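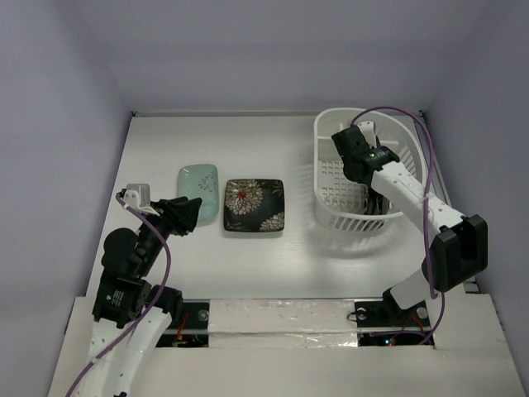 Figure 3. A teal rectangular plate with a branch-and-blossom pattern, next to a black square plate.

4.2 Plates that are not round

We come now to the part of the interviews that we enjoyed most, and that we had given the least room in our original plan. The interview guide asked each household in Whitfield and Multwood to open the kitchen cupboards and tell us, shelf by shelf, what was there and when it was last used. We expected the talk to center on sets: the wedding set, the everyday set, the set that came from a grandmother and is down to a few pieces. Those stories did come, and we have told them in Section 4.1. But in many kitchens the conversation slowed down and grew warmer when we reached the odd plates, the rectangles and squares that match nothing else on the shelf (Figure 3).

Of the 100 households we visited, 11 owned no plate that was not round. The others had at least one, and it was common for the owner to reach for it before we had asked. People remembered where these plates came from far better than they remembered the origin of the round ones. They had been picked up on a trip, left behind by a roommate, won at a church raffle, or given by a coworker who was moving away. One woman in Multwood had used the same rectangular plate for toast every morning since her first apartment, and she told us that she would be sorrier to break it than anything in the china cabinet – and the china cabinet, we should say, was a very fine one.

Shape seems to matter to how a plate is put to work. Round plates were described as being for meals, and the word "meal" was used in a rather strict way, to mean something hot that is eaten sitting down. Rectangular plates were for cookies, sliced fruit, cheese, or fish when there was company. Square plates were harder to place. Several owners said they had bought them as a full set, found that they would not sit well in the dishwasher, and gave away all but one or two. The ones that stayed had usually drifted to some other job, such as holding keys by the door, or standing under a potted plant or a candle.

Color and pattern came up less often than we had thought they would. When we asked directly, most people had an answer ready, and black plates drew the strongest feelings on both sides. Some liked the way rice or pale pasta looks on a dark surface. Others complained that every fork mark and water spot shows. Patterned plates were spoken of more gently, and floral patterns in particular were tied to a person, most often an older relative, even in cases where that relative had never owned the plate in question.

We also want to note the matter of storage, dull as it may sound. A plate that does not stack goes on top, and a plate on top is the one a hand meets first. In our Comano households, which we visited in July and which have the smallest kitchens of our 3 sites, this alone may explain why the odd plates were used so much more than their owners believed. We would not want to lean on the point too heavily, as the Comano visits were short and we saw most of those kitchens only at breakfast.

The written inventories from the Besadura collection, with over 3000 entries, say very little about shape. Plates are listed by size and by maker, and a square dish is as likely to be entered under "trays" as under "plates." We return to this problem of naming in Section 5.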